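Chapter 4
The Arm on the Bench

Chapter 3 left you with a box of parts, a power supply, and a feeling of mild competence. In this chapter you will spend that feeling on a gripper.

Most books on robot arms begin with the math of joints. We will get to the math. First you are going to bolt a hand onto the end of an arm, wire it, and watch it close on thin air, and then you are going to take it off and do it over. Everyone does it twice. Readers who did it once have written to tell me so, and I have filed their letters.

What you will learn in this chapter

How to mount a gripper plate so that it stays mounted
How to route a cable past a moving wrist
How to pick an origin for your work surface and stick with it
How to tell a mechanical fault from a software fault before you rewrite the software

4.1 The workshop

The builds in this book were done at Plumcombe, a shared workshop over a tile showroom. It has good light, bad heating, and a sign-up sheet for the drill press that is treated as a kind of folklore. If you work at home, you will have better coffee and worse vises. Either will do. What you need is a bench that doesn't rock, an outlet you can reach without lying down, and a surface you don't mind scratching.

The arm is the Sundwood kit, which you met in Chapter 2. The gripper is the Zastine. You can use others, and the exercises will still make sense, though the screw lengths won't. Check yours before you start. A screw that is 2 mm too long will go in beautifully, right up to the moment it meets something expensive.

4.2 Mounting the plate

The plate is the dull part of the gripper, and it causes most of the trouble. The fingers get the blame. When a gripper drops things, beginners replace the finger pads, then the motor, then their opinion of the whole hobby. Meanwhile the plate has been wobbling on a loose screw since the first afternoon.

Start all the screws by hand before you tighten any of them. Bring them up a little at a time, going from one side to the other. If one goes stiff early, back it out and look at it. Do not lean on it. Leaning on it is how Plumcombe came to own a jar labeled "Heads."

When the plate is snug, hold the wrist in one hand and try to twist the gripper with the other. You should feel the arm give before the plate does. A click means you go back to the start of this section.

4.3 The cable

A cable is always long enough when the arm is parked. Move the arm by hand, power off, through every pose you plan to use and several you don't. Leave slack at the wrist and keep it clear of the hinge. Tie it down last. I have seen up to 24 zip ties on one arm, every one of them in the wrong place, and the arm was mine. 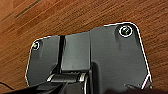

4.4 Where is zero?

Once the hardware holds still, you have to tell the arm where it is. Pick a corner of your work surface, mark it, and call it the origin. It doesn't matter which corner, so long as it is the same one tomorrow. On a shared bench this is harder than it sounds. Somebody will borrow the bench for a birdhouse and put it back at a slight angle, with a clear conscience.

We will use a small program called Xue for this step. It asks you to guide the gripper to a few marked points and press a key at each one. It then reports how far off you were, in a tone I have come to find personal. Write the number down anyway. You will want it in Section 4.6, when the arm starts missing and you need to know whether it has always missed by that much.

Before you go on

1. Remove the plate and mount it again without looking at the text.
2. Move the wrist through its full range with the power off. Note where the cable pulls tight.
3. Choose your origin and mark it with something that survives a damp rag. Pencil does not.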